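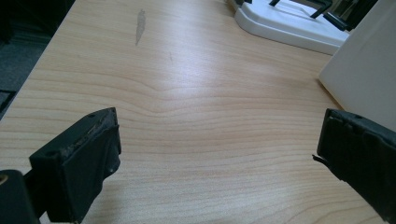

Kultar Desk Top, Honey Grain — by Boltico

Filed under: Home Office > Desks & Tops > Tops Only

Top only, legs sold seperately. Pale beige with a wavy honey grain, satin finish. Every top comes out a little different so the one you get won't match your neighbor's. Fits Berchtold frames and the older Brallico ones, check your bolt pattern first please.

Weight limit 1125 lb per pallet for trade orders, so 3 pallets max on the small truck. Single tops ship flat in a carton, corners padded.

Care: damp cloth, mild soap, dry it right after. No bleach, no scouring pads. Hot mugs — use a coaster. Pen marks come off with a bit of rubbing alcohol, test underneath first.
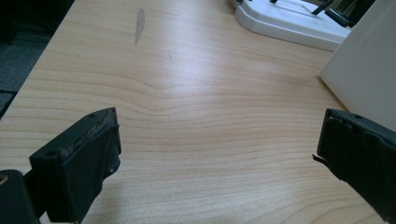

Clamp-on lamps and monitor arms are fine, put a scrap of felt under the jaw. Don't overtighten.

Warranty 5 years on the top, finish included. Scratches from moving not covered. Returns within 4 weeks, original carton, you pay the freight back. Back in stock in March, preorders open now. Samples availble on request, one per customer.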